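3 min read
Print | E-mail

# Porevura: equipment plan and data card

Last updated Jan 25, 2021

Porevura is the tabletop bin-handling set recorded at the Flernolholm site. This file covers what the set contains and what has to be bought before the second round of recording.

## Contents

- 200 episodes, one arm, two-finger gripper
- Wrist camera stream and joint states
- Episode index in plain text, one line per episode
- 77 episodes carry a second, fixed overhead view

The overhead camera was on loan until December. Replacing it is the first item below.

## Purchases, in order

1. Overhead camera and mount. Same lens angle as the loaned unit, or the two rounds will not line up.
2. Spare gripper fingers, 5 pairs. Order with the camera to save one freight charge.
3. Polarizing filter for the wrist camera. Check thread size against the Inga mount drawing first.
4. Storage. The present disk is almost 55 percent full. Round two fits, but a backup does not.

The second arm has been moved to next year's budget. Nothing in round two needs it. The Flumis controller stays as is; its license covers one arm only, and the upgrade should be priced together with the arm.

## Lighting and bins 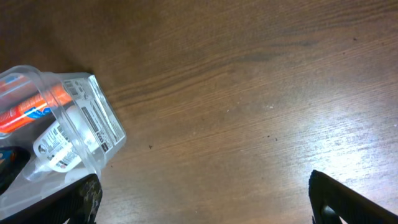 Lighting is the cheapest line in the plan and has the most effect on the wrist stream. Diffuser panels should be quoted before any new lamps. On the bare wood to the right of the bin, glare turns the grain pale, and the clear walls pick up highlights along the rim and corners. A matte table cover is budgeted as a fallback. Keep the clear bins for round two, and buy one opaque set of matching size for comparison.

## Open items

- Freight quote for fingers
- Filter thread size
- Whether the backup disk goes on this order or the next

## Known gaps

Lamp positions were not logged in round one. Finger wear was not logged either. Both get a column in the round two index.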